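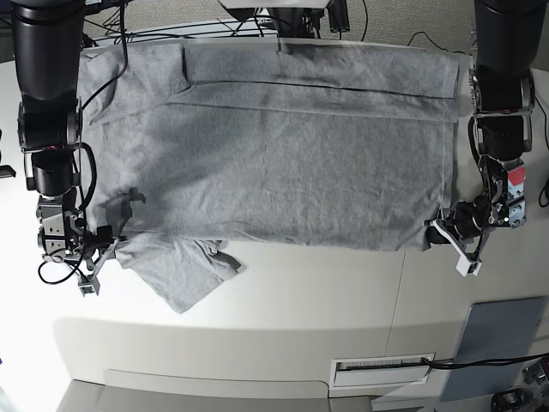

Ticket 166: Product photos upload, but the shop page shows the old ones

Opened by: Shiuli Paul
Assigned to: Kamrul Wanigasekara
Status: Closed
Category: Web shop / images

First message (Shiuli)

Hello support. I look after the web shop for Handent, we sell plain cotton clothing. Since Friday morning I have a problem with the pictures of our products. I upload the new picture in the Lelon admin, it says "Saved", and in the admin I can see the new one. But when I open the shop page as a customer, the old picture is still there. It is the same for the grey t-shirt, the long sleeve and both colours of the apron. Other changes, like the price or the description, are visible immediately.

What I tried already:

Reload the page with Ctrl and F5. No change.
Another browser (Firefox and then Edge). No change.
My telephone, with the wifi switched off. Still the old picture.
Delete the picture and upload it again with the same name. No change.
Log out and log in again. No change.

I did not try to delete the whole product, as it has 57 customer reviews and I am afraid to lose them.

Reply (Kamrul)

Hi Shiuli, thanks for the clear list, it saves us a lot of time. Please don't delete the product, you are right that the reviews would go with it.

Could you tell me three things?

1. What is the exact file name of one picture that doesn't update?
2. Do you use an image delivery service in front of the shop? Look under Settings, then Media, then Delivery.
3. If you upload a picture to a completely new product, does it show up?

Reply (Shiuli)

1. The file is called tshirt-grey-main.jpg. The old one had the same name. We always keep the same names, it is a rule from my colleague Bergþóra who made the shop before me.
2. Under Delivery it is written "Zomine — active". I did not know that we have this. I don't have a login for it.
3. I made a hidden test product and the picture there is correct. So the problem is only with products which had a picture before.

Reply (Kamrul)

That explains most of it. Zomine keeps a copy of every picture and gives that copy to your visitors. When you replace a picture and the name stays the same, the shop is supposed to send Zomine a message to throw away its copy. My guess is that this message is not arriving. In the same Delivery screen there is a link called Activity log. Could you paste the last few lines?

Reply (Shiuli)

Here they are:

purge request sent: tshirt-grey-main.jpg
response: 401 not authorised
purge request sent: longsleeve-navy-main.jpg
response: 401 not authorised
purge request sent: apron-sand-main.jpg
response: 401 not authorised

There are many more lines, all with 401. The first one is from Thursday night. Before that they all say "response: ok".

Reply (Kamrul)

Good, now we know. The access key that your shop uses for Zomine was refused from that night on. Either it expired or somebody made a new one. Who has the Zomine login in your company?

Reply (Shiuli)

I asked Bergþóra. She told me the account is on the name of Rampersad, the agency which built our first site. I wrote to them and Nima Shahbazi answered me the same afternoon. They changed all their keys last week and our shop was forgotten on the list. He sent me a new key through their password tool. Where do I have to put it?

Reply (Kamrul)

Settings, Media, Delivery, then the pencil beside "Access key". Please do it in this order:

1. Paste the new key. Check that there is no space at the end.
2. Press Save, and after that Test connection. It should say "ok".
3. Press Purge all images. The shop will be slower for a few minutes while the copies are made again.
4. Open the grey t-shirt in a private window.

Reply (Shiuli)

The first time Test connection gave again 401. There was a space at the end! I removed it and then it said "ok". I did the purge, and after around 46 minutes all the new pictures were there, also on my telephone. The apron was the last one.

One more question. Can I get a warning the next time? I noticed this only by luck.

Reply (Kamrul)

Glad it's working. Yes, in Settings, Notifications, tick "Delivery errors" and add your email. It is off by default on older shops. I would also ask Rampersad to move the Zomine account to a Handent address, but that is between you and them.

Reply (Shiuli)

I ticked it, and added Bergþóra too. Nima will move the account in August. You can close the ticket, thank you for your patience.

Internal note (Kamrul)

Cause: expired delivery key, replaced by customer. Asked Shamim Rizvi whether the admin can show a red message on a 401, as it says "Saved" even when the purge fails. Linked to the feature request.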